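Sikoleck opens its doors for a Saturday of dishes and questions

Visitors filled the ground floor of the Sikoleck workshop on Saturday for the group's first open day since it moved into the former Gittins warehouse. Doors opened at 10 a.m., and the line for the main demonstration reached the loading dock before noon.

The draw was a pair of robot arms working at a wooden kitchen counter. The group, which develops software for household and restaurant chores, has spent most of the past year on dishes. Its current project, called Tramen, deals with the part of the job that comes after washing: picking up cups, plates and glasses and getting them in and out of a rack.

Riku Furukawa, who leads the project, ran the demonstration and took questions between rounds. He told the audience that plates were the easy part.

"A plate is flat, it has a rim, and it stays where you put it," Furukawa said. "Glass is a different problem. The cameras see the counter through it, so the arm has to work with very little."

The software learns from recorded practice runs in which a person guides the arms by hand. Furukawa said the team has collected 4,000 of them so far, at the workshop and in a test kitchen run by Merkeo, a catering company that pays for part of the work.

Each round on Saturday lasted 5 minutes, with visitors standing behind a rope on two sides of the counter. Children were allowed to choose which item the arms should try next. Most of them asked for the glass. 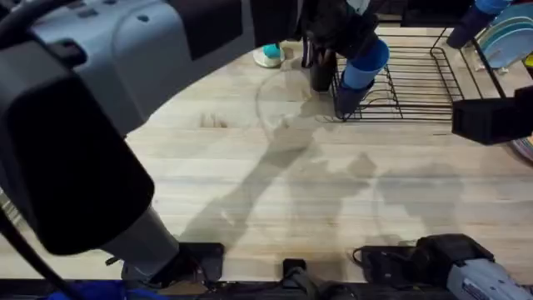 Photo: Sikoleck

At the counter, one gripper reached down beside a clear glass object next to a black wire dish rack, where light blue plates stood on edge. The counter was otherwise kept mostly clear to give the arms room — a small white saucer was set off to one side.

Chidubem Nwankwo, operations manager at Merkeo, said the company has no date for putting the arms to work in its own kitchens. Speed is the main concern, he said, along with breakage.

"Our people clear a rack faster than I can describe it," Nwankwo said. "I'd want to see this run a full evening shift before we talk about anything else."

The group has 19 employees and plans to hire two more in December. A second open day is planned for the spring. Admission will again be free, but visitors will have to sign up for a time slot.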